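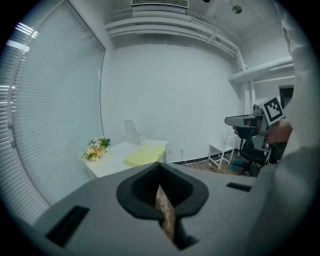

Mairéad Lynch told us we were crazy to try explaining a whole space budget fight in one semester, and that we'd never get past the first round of hearings. She was nearly right!

Our project asked why lawmakers who loved the Moon landings got so nervous about paying for what came next. We read 400 pages of hearing transcripts and sorted 40 speeches by the reason each speaker gave for a yes or a no vote (jobs back home, national pride, science, cost).

Cost came up everywhere, even in the friendly speeches, and that surprised all of us. Jobs mattered most to members with a plant or test site in their district. Nima Najafi found eight speakers who switched sides between the committee stage and the floor vote, and we spent most of September chasing down why. For three of them we still don't have an answer, so they're marked "unclear" in our table.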